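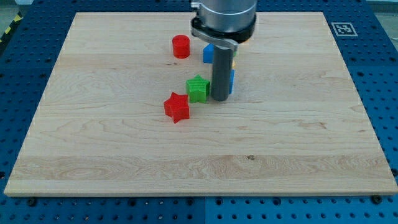 Desk phones stuck on old firmware after moving the provisioning share

Forum > Voice and Conferencing > Phones and Endpoints

tmarsh_clamdale
Apr 27, 2024
We moved our provisioning server to a new VM last night. Phones at the main site picked up the new address through DHCP option 66 and updated fine. The Villanueva office did not. All 16 phones there register and make calls but stay on the old build. The web server log shows them asking for the config file and getting it, then nothing. No request for the firmware image at all.

Things I checked: DHCP scope is correct, the firewall rule is in place, and the files are readable from a laptop on the voice VLAN.

pbx_orrin
If they fetch the config and don't ask for the image, the config is probably telling them they are current. Open the file they download and look at the version line. Don't look at the one you think they download.

kestrel9
I'd look at DNS first. The config can point to the image by host name while option 66 hands out an IP. Seen it plenty of times.

pbx_orrin
With bad DNS the phone's own log would have a failed lookup. Has anyone looked at the phone log?

tmarsh_clamdale
Log from one phone, trimmed:

cfg: download ok, 2,034 bytes
cfg: parse ok
fw: server not resolved, skip
fw: next check 9 h

So kestrel9 was right about DNS. The config uses the short name "prov" and the Villanueva scope has no domain suffix set. On the old server it was a plain IP.

kestrel9
Put the full name in the config and leave the scope alone. One change, and it covers every site.

Áine Buckley
I would fix the scope too. We had the same fault at Dostau and only changed the config. In June the ringtone and directory files failed the same way, as they were listed in a different template with the short name. We ended up editing 321 per-phone files by script.

kestrel9
That's a template problem. Adding a suffix just hides the short names.

Áine Buckley
It hides them and the phones work. You can clean up the templates afterward.

tmarsh_clamdale
I did both. Full name in the base template, suffix added to option 15 on the scope. Restarted one phone and it pulled the image and came back on the new build. Rest are set to restart after hours.

Separate question: the directory still comes from the old box, which is an Orico NAS. Can I just copy the XML over, or does the phone cache the path?

pbx_orrin
Copy it and change the path in the template. Ours cache it until a restart, so do it before tonight.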